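Home | News | Culture | Calendar | Contact

Lantern Walk Returns to Mavholm With a Longer Route

Print this page | E-mail this page

The Mavholm Lantern Walk will be held on the last Sunday in August, with a longer route and an earlier start for families with small children.

Walkers will gather at 7:30 p.m. outside the old grain hall on Deschamps Street and set off at dusk. The route follows the canal to the lock, crosses the footbridge and comes back through the market square, where the lanterns are hung on lines between the linden trees and left burning until midnight. Last year the walk stopped at the lock and turned around, which caused a long wait on the towpath.

Organizers have 326 lanterns registered so far, up from 200 at the same point last summer. Of those, 141 were entered by schools. Lanterns must be made of paper or cloth and carried on a pole. Candles are allowed for adults only – children's lanterns need a battery light.

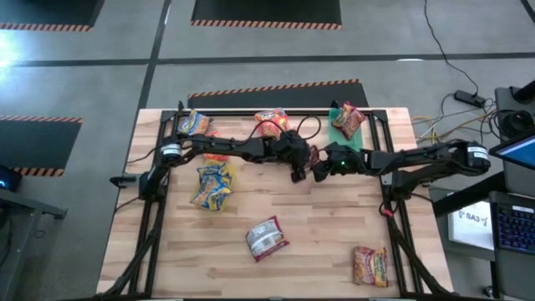
Olga Requena, who has walked every year since the event was revived, would have liked the old turnaround kept. The wait at the lock was the best part, she said, as that was when people sang. She plans to start the singing there anyway, "even if they push us along."

The walk goes back to the time when mill workers carried lights home on the first evening dark enough to need them. It lapsed when the mills closed and was brought back by the Susider Folk Society, which still runs it. The society's president, Ehab Ouali, said the three traditional songs will be printed on cards and handed out at the start.

The Wulomier brass band will play in the square from 9 p.m. Plum dumplings and barley soup will be sold at the north end. A prize for the best homemade lantern will be awarded at 10 p.m. by Ramiro Sepúlveda, last year's winner.

Registration is free and closes at noon on the day of the walk. Parking on Deschamps Street will be closed from 5 p.m. In case of heavy rain the walk will be canceled, but the band will play inside the grain hall, which has seats for 30 and standing room at the back.

Print this page | E-mail this page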